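Search this site Enter keyword Go

Play kitchen sets ready for lending at Mastwood toy library

April 30, 2024

The toy library at Mastwood has added play kitchen sets to its lending shelves, after many requests from families in Lostadport and the villages near it. The sets contain small dishes, baskets and pretend food, and they can be borrowed by any member from this week.
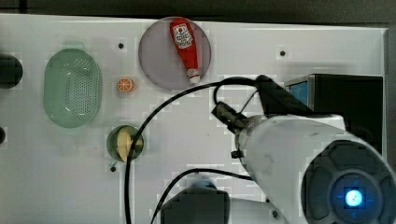
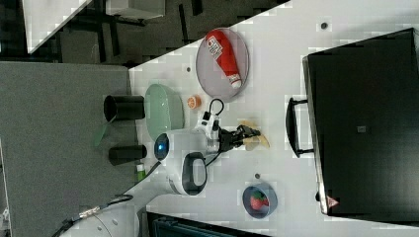
Play food and dishes on the white table, with the red bottle on its plate and the green basket or bowl beside it.

The library bought the new toys with money from its spring appeal, which closed with a total of £1,782. The greater part of this amount was spent on the kitchen sets. The rest will pay for new storage boxes and for the repair of two shelves in the front room.

Rakiya Okeke, who looks after the collection, said that pretend food had been the most wanted thing at the library for a long time. "We had one old box of it, and it was always out," she said. "Parents wrote their names on a list and then they waited until the child was nearly too big for it. I was quite ashamed of this list."

There are 36 sets in the first group. Each one is kept in its own bag with a card which names the pieces, so that families can check them before they bring the bag back. The sets are not all the same. Some have more fruit in them and others have more dishes, and members may exchange one for another as often as they like during the opening hours.

Ms Okeke said she had chosen pieces which children know from their own table at home. A bottle of ketchup is understood at once, she said, also by a child who does not yet speak much. She had first ordered a set with a toy fish kettle and an egg slicer, but the children who tried it did not know what to do with them, and it was sent back to the supplier.

The loan period is three weeks. Members pay nothing extra for the kitchen sets, and the yearly fee stays at £5 for each family. If a small piece is lost, the library asks only to be told, so that the card can be corrected. For a lost plate or basket there may be a small charge.

Leanne Heywood of Rornside borrowed one of the sets for her two children during the trial in the spring. She said that they had opened a café under the stairs on the first evening and that she was made to order the same meal many times. "The little one puts everything on one plate and then he is cross that it does not fit," she said. "My daughter writes the bills. I owe her a lot of money now."

Mrs Heywood said it was also a good way to keep the children near her while she was cooking. Before this they were pulling the real pans out of the cupboard, and one of these is now without its handle.

The library now has 160 member families, and it expects more to join before the summer. It was opened in the former Srivastava shop, and it still uses the long counter there for returns. Toys are washed after every loan, and for this reason a bag which comes back near closing time cannot go out again on the same day.

A second group of sets is planned for July. It will be made mostly of baking things - bowls, spoons and cake tins in a small size - and Ms Okeke would be glad to hear from members what else they miss. Suggestions can be written in the book on the counter. She asked that people do not leave toys from home at the door, as there is no room to store them and they cannot be checked properly.

New members should bring one paper with their name and address on it. Children are welcome to come along and choose a set, and there is a low table at the back of the room for those who want to try one first. Bags can be reserved at the counter, and a reserved bag is kept until the end of the next opening day.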